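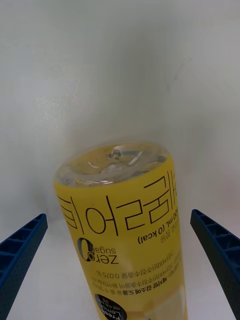 Figure 4.1 A plastic bottle with a yellow label.

Chapter 4: Reading What We Buy

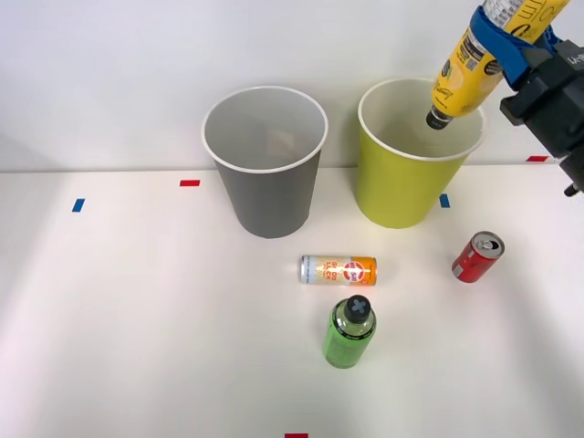

Anside, October 15, 2022

I spent this morning pulling things out of my kitchen cupboard and reading their labels out loud (my neighbor Rin Okabe thinks I've lost it!). I got through 20 packages before lunch, and I could tell you what was for sale in every one of them, but on four of them I had to hunt for the maker's address. The name was huge. The address was down by the seam in letters the size of ants.

So that's our subject for the next few weeks: how a label gets your eye to go where the seller wants it. We'll start with color, move on to lettering, and then get into the small print, my favorite part. Keep your notes from Chapter 2 handy, especially the bit on shop signs – we're going to borrow a lot from it.
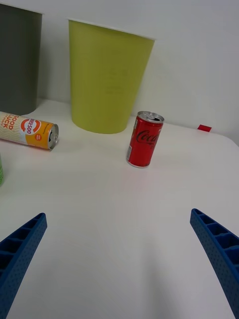 Figure 4.2 White tabletop and plain white wall.

Before you read on, try this at home. Pick one package, look at it for a moment, then turn it away and write down every word you remember. Clem Ngata, who taught this course before me, kept 70 of these lists from his students in a shoebox, and I still love going through them. Brand names come first nearly every time, and then people start guessing!

4.1 Color Comes First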